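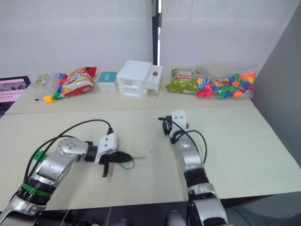
Archana Mishra wrote under the August entry that the settling we blamed on the Gratska pigment was there before the pigment went in, and that we should spin the bare vehicle before ordering anything else. She also asked why the mill log stops halfway down the page. Both points are taken up below.

Home Notebook Methods Stock Safety Contact

Ink bench: Lillum, settling and skin
September, morning entry with afternoon additions

Purpose. Find out whether the soft layer at the bottom of the Lillum jars comes from the vehicle, the pigment, or the way we wet the pigment into the vehicle. Secondary: decide whether the surface skin on opened jars is the same problem or a separate one. I think separate. Youssra thinks the same, for different reasons.

Materials. Lillum working batches A and B, same recipe, mixed by different people. A is Hanane's, B is mine. Pigment is the Gratska red from the bag opened in spring. Oil is from the large can, stirred before drawing off. The drier is the old bottle; the label is stained and the lot number can't be read, so it goes down here as "old". Chalk filler dried overnight in the Melteck oven with the tray uncovered. The Melteck display and the loose thermometer disagree again. I used the thermometer.

Step one, bare vehicle. Drew off oil plus resin with no pigment, no filler and no drier, and spun it at 4000 rpm. Ran it for the standard time on the card taped to the lid. A faint haze collected at the tip of the tube. Under the loupe it looked like fine grit with a few fibers. Decanted, wiped the tube, repeated with fresh vehicle from the same can. Same haze, perhaps less of it. So Archana is right that there is something in the vehicle ahead of the pigment. It is a thin haze, though, and the layer in the jars is thick enough to hold a palette knife upright. The vehicle accounts for a small part of it at best.

Filtered the remaining vehicle through the fine paint mesh and spun it again. No haze. Going forward, filter the vehicle. It costs very little time and the mesh can be washed.

Step two, pigment in vehicle. Batch A was made the usual way: pigment tipped in dry, stirred by hand, then to the Ouali mill. Batch B was made by working the pigment into a small amount of oil on the slab first, until the paste stopped showing dry streaks when pulled with the knife, then letting down with the rest of the vehicle. Same mill, same gap, same number of passes. Cleaned between batches with oil and rag, then solvent, then a sacrificial pass of clean vehicle, discarded.

A spun down hard. The plug was dense, darker than the liquid above it, and broke into lumps when probed. B also spun down, but the plug was soft and went back into the liquid with gentle stirring. No lumps on the glass when spread thin.

On the gauge, A shows scratches well up the channel. B shows a few near the shallow end only. I read both by the window and Xiuying read them again under the lamp without being told which was which. We agreed on the order. We did not agree on exactly where the scratches began on A, and I have written down her reading since mine was taken in poor light. 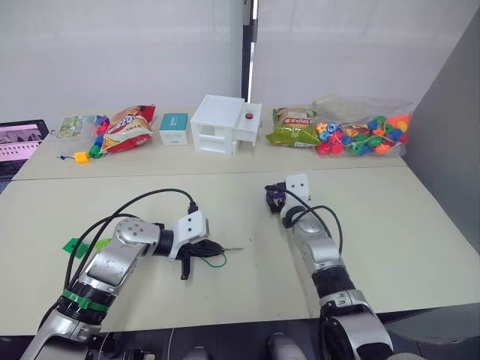
Near and far table sections, row of objects on the far one.

Step three, drawdowns. Pulled eight drawdowns on sealed card, split evenly between A and B. Used the wide bar. One of the A cards has a streak down its full length from a lump caught under the bar. I kept it in the set. It would be easy to throw out and call it an operator error, but the lump came from the ink.

Gloss by eye only. The meter is with Abdelilah and comes back when he finishes the varnish comparison. B dries to a more even surface. A has a slight orange-peel texture toward the thick end. Color looks stronger in B at the same pigment load, as expected with better wetting, and the undertone is cooler. If that holds with the meter we can cut the load a little and save pigment. I would not change the recipe card until then.

Set-to-touch: no useful difference. Both were tacky at lunch and both took a fingerprint after it. The dry-through check is tomorrow's job, cotton and thumb twist, same as the previous series.

Step four, skin. Opened jars of both batches skin over at the same pace. Wetting method makes no difference that I can see. Jars filled to the neck skin less than half-full ones. Waxed paper pressed onto the surface stops it almost completely, and it is what the old cards told us to do before someone switched to cling film. The film wrinkles, air gets under the wrinkles, and the skin follows the wrinkles. There is a nice set of ridges on the half-full A jar if anyone wants to see it. I would go back to paper.

I also tried a jar with the old drier left out. It had no skin at the end of the day, but it had not set on card either, so no conclusion from that one. A proper test needs a fresh bottle and a range of doses. The old bottle may have gone weak or it may have concentrated by evaporation through that cap. We can't tell which by looking.

Mill log. The page stops halfway because the pen ran out and the rest was written on the back of a delivery note. Hanane found the note and has copied it in. Her copy shows a wider gap on the last passes of the July batch than we thought, and that batch was the worst one for settling. It fits with the gauge readings. It does not explain the jars from before July, where the gap was correct according to the log.

Interim reading of all this:
Vehicle contributes a trace. Filter it.
Dry tipping of pigment is the main cause. Pre-wet on the slab.
Mill gap matters and is not being checked often enough.
Skin is a storage matter, separate from settling.

Problems with the above. A and B were mixed by different people, and Hanane stirs faster than I do. The comparison should be repeated with each of us making the other version. The spring pigment bag has been open through a damp summer, so part of the lumping in A could be moisture. A small portion of pigment is now in the Melteck to dry next to the chalk, on its own tray, covered. Whoever opens the oven, please do so slowly. The red gets into everything.

Spinning also exaggerates. A jar on a shelf settles under its own weight over weeks and a tube does it in one run, and the plug that results need not be the same kind of plug. I have put aside two jars, one of each batch, filled to the neck, waxed paper on top, tape over the lids. They are on the lower shelf by the solvent cabinet. Do not shake them. Do not turn them over to see the bottom. Use the mirror.

Afternoon addition. Xiuying pointed out that slab wetting takes longer and asked whether it is practical for a full batch. For the test quantity it was not a burden. For a full batch it would have to be done in portions, and the first portion would be sitting while the last was being worked. Her suggestion is to wet the pigment in the bucket with a small share of the oil, leave it covered overnight, and let it down in the morning. Worth trying before we commit to the slab. She will set one up this evening with undried pigment so that moisture is not changed at the same time.

Later addition. Cleaned the Ouali rolls. Some red at the end plates that the sacrificial pass did not reach. Took the plates off, wiped, refitted. There is a chance that B picked up traces of A from there. Same pigment, so the color is unaffected, but a lump could have crossed over. The few scratches on the B gauge may be that.

To do:
Dry-through on all cards.
Repeat A and B with makers swapped, filtered vehicle for both.
Bucket wetting, Xiuying.
Gloss and color when the meter is back. Abdelilah to say when.
Order drier. Write the date on the bottle when it is opened.
Waxed paper, one roll. Check the print room first, they usually have a spare.
New pen for the mill log, on a string.

2 comments 8 shares

Related entries
Chalk filler, drying and sieving
Varnish comparison, first cards (Abdelilah Abou Zeid)
Ouali mill: setting the gap
Jar lids and liners
Gratska red, bag opening notes (Youssra Lahlou)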